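Ridard ラウンジチェア 使用レビュー

オフィスの隅に置く一人掛けとして、SjögrenのRidardを購入しました。色は淡いグレーグリーンです。使い始めて28日たった時点の感想を書きます。

組み立ては脚を付けるだけで、12分で終わりました。説明書は図が小さく、ネジの向きがやや分かりにくいです。

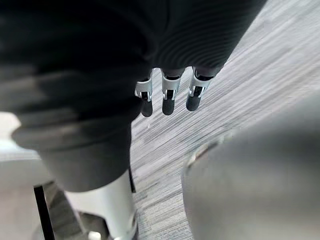

座り心地

座面は奥行きがあり、厚みも十分です。浅く腰掛けると背中が背もたれに届かないため、身長の低い人はクッションを足したほうがよいと思います。沈み込みは中程度で、立ち上がるときに困ることはありません。

長時間のパソコン作業には向きません。資料を読む、電話をする、といった使い方が中心です。

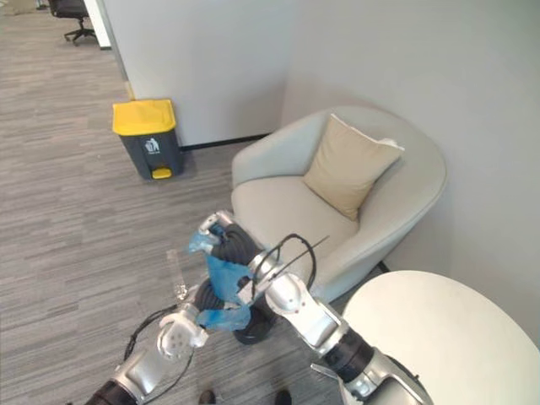
Niverのソファと最後まで迷いましたが、幅を取らない点でこちらに決めました。座面が低いので、隅に置いても圧迫感がありません。背もたれと肘掛けが一続きで丸く体を囲む形になっており、肘の置き場所に迷わないのも気に入っています。ベージュの四角いクッションとは色もよく合います。

気になる点

布地はほこりが目立ちにくい反面、カバーが外せません。汚れ防止に2,000円の保護スプレーをGandwoodで買い足しました。

評価は星4つ。追加でもう1脚、10月に注文する予定です。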